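Garage and Shed Walk-Through: My Summer Checklist, With Comments
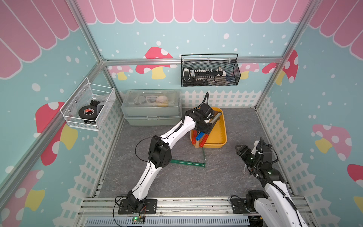 DOSORVILLE, July

I do this walk-through once a year, usually before breakfast while the garage is still cool. Efa Ifans from up the street asked for my list, so I typed it up with my notes from this time. Copy whatever you like!

1. Hand tools back in their tray. OK. I used to leave mine all over the house (there was a screwdriver in the bread drawer for most of the winter).

2. Extension cords, full length, no cracks or flat spots. FAIL. The long orange one has a nick near the plug. Cut it up and tossed it so I wouldn't be tempted.

3. GFCI outlets, test and reset. OK on both. The one by the freezer is stiff and needs a real push.

4. Fire extinguisher, needle in the green, pin in place. OK. It had migrated behind the paint cans again, so I moved the hook next to the side door.

5. Smoke alarm in the hallway. New battery. Write the month on it with a marker, you'll thank yourself.

6. Stepladder, feet and spreaders. One rubber foot is nearly worn through. Mared Skyrme says the hardware store in Cerkton sells them in pairs, so that's Saturday-errand material for whenever I get over there.

7. Gas can, cap tight, away from the water heater. OK.

8. Garage door, auto-reverse with a scrap of two-by-four. Passed, but noisy. Idris Beddoe came over with lithium grease and did the hinges, and wow, what a difference.

9. Shelf load. The big shelf is rated for 190 pounds and I had all the leftover tile on it. Moved the tile to the floor.

10. Shed latch. Sticks when it rains. Still on the list from last year, sorry.

Left to do: ladder foot, shed latch, new cord.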